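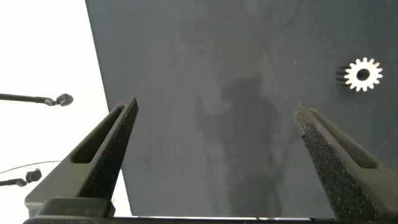
What happens to a hand-cranked coffee mill or a desk fan when one small gear inside it wears out?

In most households it gets thrown away, even when every other part is fine. A repair shop in Drendstead wants to change that by keeping a stock of small replacement gears and teaching people how to fit them.

The shop, Trullow Repair, announced the plan on 2025-08-07. It will offer a parts counter and a set of evening classes on small gear sets, starting in November. Each class has room for 10 people and costs $8, which covers the use of tools. Parts are extra.

The parts counter will open with 205 kinds of gears, pins and carrier plates. Most are for kitchen gadgets, hand tools and toys. The supplier is Sayce, a small parts maker that has sold to repair shops in the area for years and has agreed to sell single pieces to Trullow. Until now its smallest order was a full box, and the shop said that kept a lot of simple repairs from making sense. A customer with one broken gear had to pay for a bag of them.

The first class will cover the planetary gear set, a compact arrangement found in many cordless screwdrivers and some hand mixers. A gear in the middle, called the sun, turns several smaller gears around it, called planets. The planets sit on pins fixed to a plate, and an outer ring with teeth on the inside holds the whole set together. When the ring is kept still and the sun is turned, the plate turns more slowly and with more force.

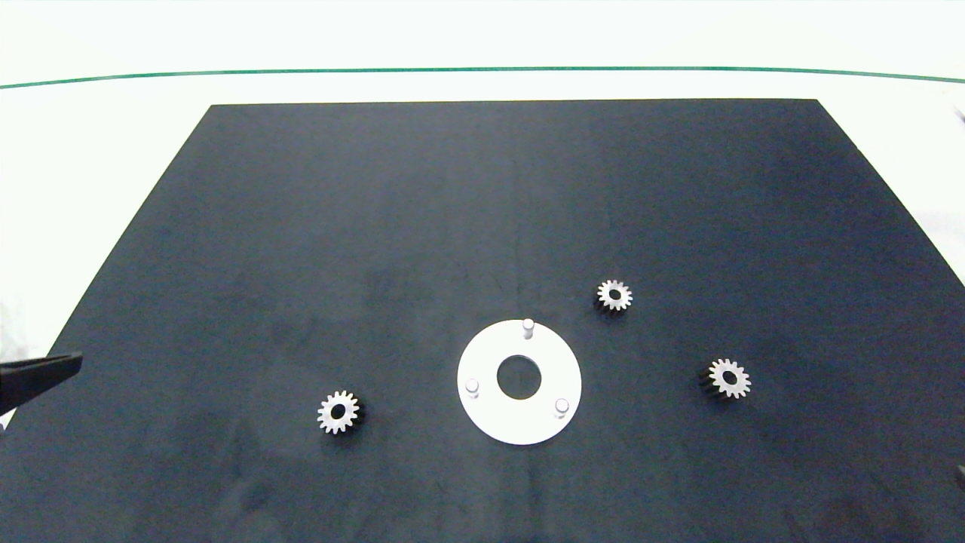 Three planets is a common number, because the load is shared evenly and the set stays centered. It also makes a good starting point for beginners. There are few parts, and the order is easy to remember: plate down with the pins facing up, one planet on each pin, sun gear in the center, ring last. A planet should spin freely on its pin before the next one goes on. If it drags, the usual causes are dirt in the bore or a burr on a tooth, and both can be fixed with a soft brush or a fine file.

The shop also gave some advice for people who want to try a repair at home before the classes start:

Work on a plain surface in a color that contrasts with the parts. Pale gears are easy to see on a dark mat and easy to lose on a white counter.

Count the teeth on the old gear and write the number down, along with the width across the teeth, the thickness and the size of the center hole. Two gears can look the same and differ by one tooth.

Bring the old gear along even if it is in pieces. A good half is usually enough to find a match.

Go easy on the grease. A thin film on the teeth is plenty, and too much of it collects dust.

Gears that are not in stock can be ordered through the counter. Sayce lists close matches for many older tools, including the Bilto line of hand mixers, which the shop says it is asked about more than any other item. Bilto mixers use a soft plastic gear that strips under heavy dough, and the replacement on offer is a harder one with the same tooth count.

The shop has set aside $2,000 for the first order of parts and plans to reorder based on what sells. Customers who fit a gear themselves can test it at the counter before leaving, at no charge. Repairs done by the staff will still be priced by the job, as they are now.

Later classes will cover worm gears, clock trains and wind-up toys, with one session on making a simple puller for gears that are stuck on a shaft – a common problem with desk fans. The order of those classes has not been set. Some may be repeated if the first round fills up.

Places can be booked at the Trullow counter or by phone during shop hours. Children over 10 may attend with an adult, and each pair shares one gear set and one place. People who already own a tool with a worn gear set are welcome to bring it to the first class, but should remove the battery and wipe off old grease beforehand.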